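For release: June

Wemivel puts its robot training examples out for checking, and asks buyers to doubt the numbers

FLADARD. Wemivel today opened up the first 4,000 recorded examples from its block-handling project, Pomico, along with a plain warning: the collection is smaller and less varied than the number makes it sound.

Each example records a robot arm handling toy shape blocks on a board while a person steers it. A learning system then studies the recordings and tries to do the same job by itself. The company has heard plenty of claims about what such systems will soon do in homes and warehouses. It is making none of them.

"Four thousand sounds like a lot until you sit down and watch them," said Lilian Mbwambo, who runs recording at Wemivel. "Many are close to the same thing over again. I would want a buyer to ask how many are really different before asking how many there are."

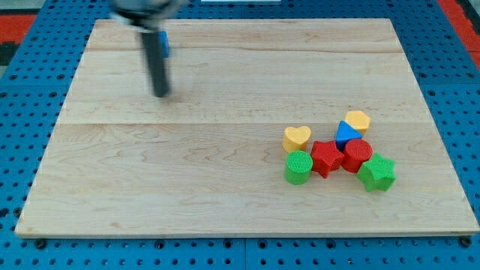
Recording for Pomico: the gripper over the board, with star, heart and cylinder blocks among those grouped to the right.

An in-house review threw out 900 further recordings before release. Most were dropped over bad labels or missing sensor readings. Failed grabs were kept and marked as failures, a choice that makes the collection look worse on paper.

Early test results are also included. A system trained on the full set finished 84 percent of its tries with the blocks it had studied. Wemivel has not tested it on other objects and advises against reading the score as a sign of general skill.

"Eighty-four percent on toy blocks is a score on toy blocks," said Jitendra Thakur, who handled the tests. "I have sat through too many demos where that part got left out."

A separate group of 700 recordings is being held back so outside teams can be scored on examples their systems have not studied. Pandey, a testing shop with no stake in Wemivel, will run the scoring and publish all results, including poor ones.

Requests for access go to the Pomico desk at Wemivel's Fladard office.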